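Skyrme Court Residents' Association
Minutes of the lounge and common rooms meeting
Held in the ground floor lounge, Monday, 7.30 pm

Present: residents from both staircases and one from the garden flats. Apologies were received from the top landing.

1. Minutes of the last meeting
Agreed with one correction. The lamp in the reading corner is on loan from a flat on the first floor and goes back in April. It was not a gift, sorry!

2. Matters arising
The hall radiator has been bled and is lovely and quiet. The book swap shelf is doing a roaring trade and could do with more crime novels, fewer cookery books. Still no news on the bicycle hooks.

3. The lounge
This took up most of the evening, and quite right too. Everyone is delighted with the cream sofa. It was bought second-hand from Lullier for less than we had set aside, and several people said they now come down for a cup of tea when they would once have stayed upstairs. The adjustable headrests were especially praised (the taller members of the meeting were very firm on this point).

A few faint scuffs on the backrest were mentioned. The meeting felt they were nothing to worry about, and a soft cloth is to be tried before anybody buys a special cleaner. The round white side table is staying by the sofa. A suggestion to move it under the window found no takers.

Cushions: there was a long and very cheerful discussion. The pale grey one is liked for its bit of sheen and the teal one for being so soft, and it does look splendid against the cream. It was proposed that we get 4 more in the same teal from Ramik, with a limit of 70 pounds for the lot. Carried, with one vote for mustard.
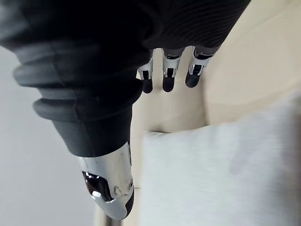
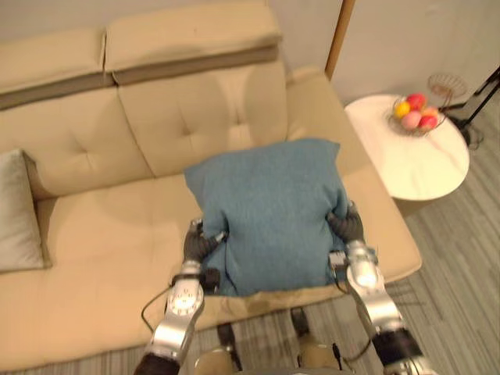 Item 3: the lounge. The teal cushion on the cream sofa is in the second picture.

It was also agreed that whoever is last out in the evening plumps the cushions and stands them up against the backrest. Cups to the kitchen, please, and blankets folded over the arm of the green chair.

4. Rug
Two samples from Fluvura were passed round. The oatmeal one won easily, but it sheds, and the darker one felt scratchy under bare feet. A third sample will be asked for. If it's as nice as the oatmeal without the fluff, we can order before the next meeting.

5. Money
The furnishings fund stands at almost 4,000 pounds before the cushions. The cake sale brought in 37 pounds, a wonderful result for a wet afternoon, and the lemon drizzle had gone before the doors were properly open. Another sale was agreed with no argument at all.

6. Any other business
The piano tuner can come on a weekday morning only. A sheet will go up by the post boxes for anyone able to let him in.
Could the board games be checked for missing pieces? One offer to do this was gratefully accepted.
Film night to start half an hour earlier, at 7 pm.

The meeting closed at 8.50 pm. Next meeting in the lounge, same time, biscuits from the garden flats.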